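Spending other people's money, part two

So the budget got approved. Most of it, anyway! If you read the last post you'll remember me whining about the spreadsheet for a good long while, and I'm pleased to report that the spreadsheet did its job and I can now whine about shipping instead.

Quick recap for anyone new. I do the buying and planning for a small group at Stonley that works on getting robot arms to handle laundry. Shirts, mostly. I'm not one of the clever ones who writes the software. I'm the one who knows what a gripper finger costs, how long it takes to arrive, and which of our suppliers will pick up the phone on a Friday.

We have one two-arm table at the moment and we want a second. That was the whole request. It sounds like you just take the first order, change the date and send it off again, and that's what I thought too, right up until I dug out the old paperwork with Eftychia and we found out how much of the first table never went through an order at all. The bracket in the middle came out of somebody's drawer. Half the cables were left over from a different project. The tabletop was bought on a personal card and paid back out of petty cash (sorry, Leonie). None of that shows up when you search the purchasing system for "table one", so my lovely first draft was short by quite a bit.

So I started over and went around the thing with a notepad. I wrote down every plate, every bolt size, every cable, where it went and whether I could find a part number for it. It took a whole afternoon and I had to keep leaning out of the way, and I'd recommend it to anybody who has to plan a copy of something that was built in a hurry. 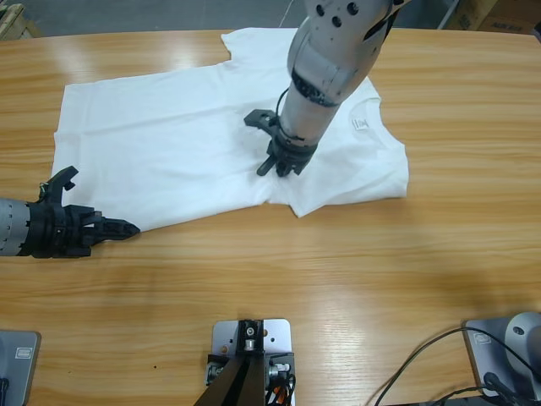

The arms themselves were the easy part. They're the big number on the page, everybody expects a big number there, and nobody argued. Where I had to fight was the small stuff. Spare fingers, for instance. I asked for 14 sets and got asked, very politely, why on earth anyone would need 14 sets for one table. Well, they wear, and they get swapped when someone wants to try another shape, and the lead time from Vasić is 90 days! If we run out in week two we have two very expensive arms waving at each other until the fall. I got my 14.

Then there's cable. Oh, cable. I had a line in there for proper cable management, meaning clips, sleeving, a channel under the edge of the table, plus somebody's time to fit it all. It came to $900 and it was the very first thing to get struck out. Herman's view was that the cables work fine as they are, and sure, they do, but I've spent enough time untangling things to have feelings about it. We settled on buying the sleeving now and doing the fitting ourselves. I've put myself down for it because apparently I never learn.

Other things I'd forgotten on the first draft, in case you're doing one of these yourself:

Shirts. Yes, you have to budget for shirts. We go through plain white ones and I want them all from the same maker in the same size, so that when the team compares one week to the next they aren't also comparing two kinds of cotton. I buy them by the carton from Wurnley and there's a price break at 4 cartons, so 4 cartons it is. Storage for 4 cartons is another conversation.

Floor space. Theano measured it for me and it's tighter than I'd drawn it. You need the table, plus room to walk all the way round, plus room to open a box that's as long as an arm. I had only counted the table.

Lighting. Eirini asked for the same lamps as on table one, which have been discontinued, so now we're either buying a close match or replacing both sets so the two tables look alike to the software. Both sets is more money up front but I think it's going to win. I've priced it both ways and left the choice to her.

Tabletop finish. This one surprised me. I'd assumed we'd just get the same shiny varnished wood again, but a couple of people would like to try something matte on the new one. Fine by me, the matte is cheaper! Except then Herman pointed out that we'd have two tables that are different on purpose, and wasn't the whole idea to have two that match? So that's back on the agenda for next week, and I've asked Nudcombe to hold the quote for both finishes while we make up our minds.

The service plan was the last big argument. The dealer wanted us on a three-year plan for both pairs of arms and I said one year, with an option. My reasoning is that we do most of the fixing ourselves anyway and I'd like to see a year of real repair bills before I promise anyone three. Leonie liked that. Leonie likes anything with the word "option" in it.

Where we are now: the arms are ordered, the mounting plates are ordered, the fingers are ordered (14!), and I'm waiting on a drawing for the center bracket so that this time it can come from a shop with an invoice. If you know a place that does small one-off metal jobs and doesn't mind being asked a lot of questions, please leave me a note in the comments. Mine has a waiting list and I need the drawing priced before the tabletop gets drilled.

Next post will be about crates and who signs for them.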